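Skaven upper-body kit: notes from the evaluation bench

Savier has opened orders for the Skaven, a two-arm humanoid upper body sold as a kit for labs and small integrators. The kit covers the torso, both arms, both hands, a head camera mount, the controller and a license for the Dultano teleoperation software. Purchasers supply their own workstation and table. We had a unit on loan for 18 days and ran it on tabletop handling only. Mobile use was outside the loan terms.

Assembly took two people most of a day. The arms ship detached and go on with a keyed flange, which leaves no doubt about orientation. The hands are a separate step, and the manual is weak at that point: it gives the bolt torque for the wrist bracket in one section and the order of tightening in another, several pages later. Savier says the next revision will merge them. Calibration is scripted and ran to completion on the second attempt. The first attempt stopped on a joint limit error in the left arm, cleared by a restart.

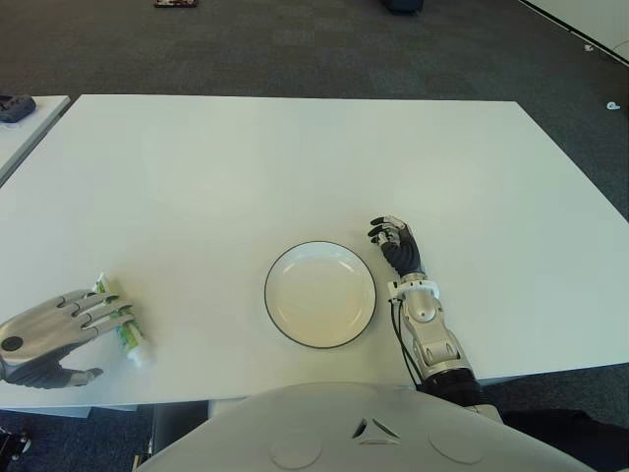
Fenna Geerts
Technical editor, equipment reviews

The bench tasks use household items on a white table. A plate and a squeeze tube make a useful pair. The plate is shallow with a low lip, so a hand has to come in at the side and get a fingertip to the rim. The tube lies nearly flat, and fingers placed on top of it have to control it by pressure before any grip is possible. Each hand can be assigned its own target, and Dultano lets the operator hold one hand in place while driving the other.

We logged 700 trials across the loan period. Tube trials were the more consistent of the two. Plate trials depended heavily on the approach angle of the wrist, and operators who came in too steep tended to push the plate away. Finger closing speed is adjustable per hand. The factory setting is too fast for light objects, and we left it at the lower end for all scored runs.

Cable routing deserves a comment. On our unit the thin black cables run along the left side of the right forearm and loop down from the wrist, where they can lie against the tabletop when the arm is low. They did not snag during the loan, but anyone planning work among taller objects should clip them first. Savier sells a sleeve set under part number 2148. We did not receive one for testing.

The software is adequate. Sessions record joint positions, camera video and operator commands to one file per trial, and playback is reliable. Export to other formats goes through Castillo, a separate converter that installs from the command line and has no progress display. Long sessions appear to hang while it works. They do not, but a counter would help.

Noise is low enough for a shared office. The arms hold position when paused, and the stop button drops motor power without a noticeable jerk. Spare fingers are sold singly, and replacing one took us 13 minutes with the supplied driver.

Our recommendation is conditional. For tabletop data collection and teleoperation training, the Skaven is a sound purchase with a poor manual. For production handling we would wait for the September firmware, which Savier lists as adding force limits per finger. The evaluation unit went back on 25/05/2024. Readers who want the trial settings and the wrist angles used for the plate runs can request the file from the reviews desk.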